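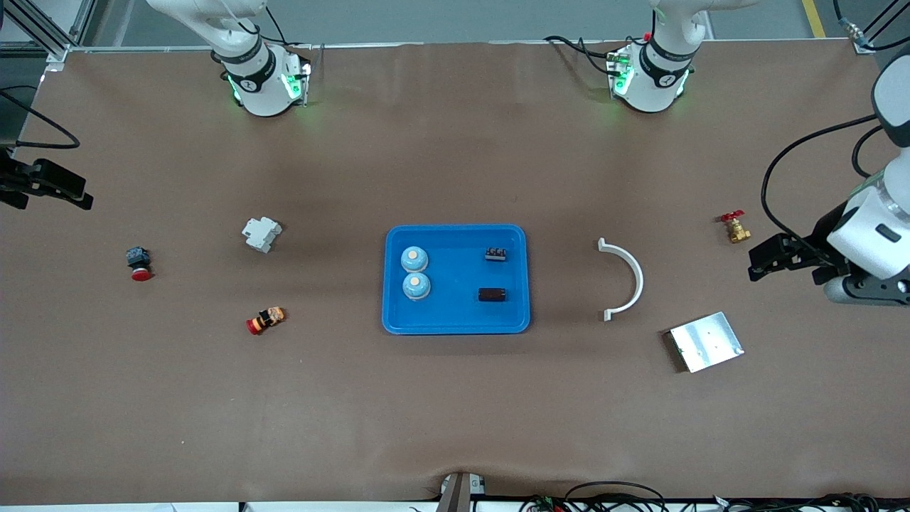
4.2 Sorting loose parts into trays

Figure 3. Loose parts on a brown mat, with a blue tray in the middle. Two round light-blue caps are in the left half of the tray; a black terminal block and a dark brown block are in the right half.

Claims that tray sorting saves time are common in the trade literature, and we think most of them are weaker than they look. The Praldale stores survey, often cited in support, logged 2,149 sorting jobs but never recorded how the parts were laid out beforehand. A worker who starts with the parts spread on a mat has already done much of the finding. One who starts with a full bin has not.

The choice of parts matters too. Caps that look alike can be paired at a glance, and a layout like the one in Figure 3 says little about harder cases. A circuit breaker and an emergency stop button, both lying on the mat to the left of the tray, are hard to confuse with each other or with a cap. Lodhi's parts list has 400 entries, many of them differing only in thread size, and we doubt that results from mixed parts carry over to it.

We are also unsure what counts as sorted. The Coko guide asks for like with like but does not say whether a terminal block and a plain block may share one half of a tray. Grernness allows it. Scores from the two sites were pooled all the same, and the reported gain shrinks once they are split. Until the rule is fixed, we treat the gain as unproven and report placement and grouping separately in Section 4.3.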